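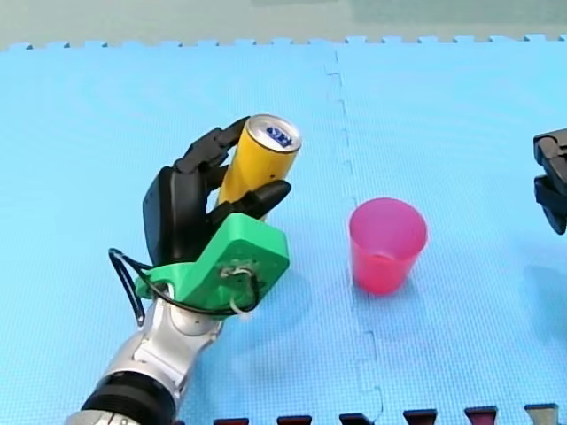

**Ivau cell - gripper and mat checklist, filled in by Danuta Brzozowska, 4 Nov 2018**

Thank you all for bearing with the longer form this time! I've kept the Niltodeck numbering so nobody has to relearn it.

- [x] **3. Mounting plate.** Check every screw by hand with the hex key. No complaints from me, though a wipe with a dry cloth would be kind.

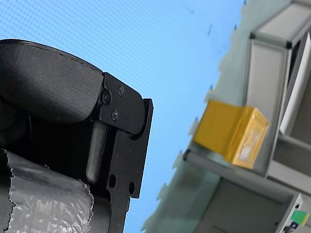

*Item 3: bracket screws and through-holes, with plastic film at lower left.*

- [x] **8. Held drinks containers.** Our house rule is still that a can stays over the mat the whole time it's in a hand, and I'd like us to keep to that even on short runs
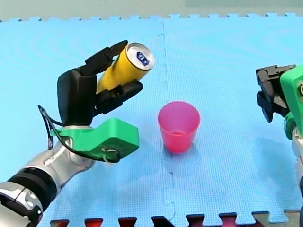
and even when the second arm is parked, please. Cables at the wrist should have some slack, but never enough to catch on a neighboring part - if you're unsure, ask me and we'll look together.

- [ ] **9. Wrapping on grippers.** Left open. I'd like Teixeira's advice on torn edges before I sign this one off.
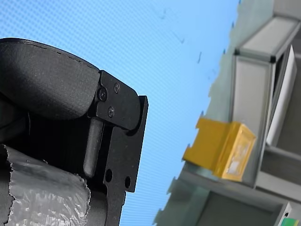
*Item 9: crinkled plastic around the gripper, upper edge torn.*

Please file this under 149 in the Cedotgate binder and leave the April sheet where it is.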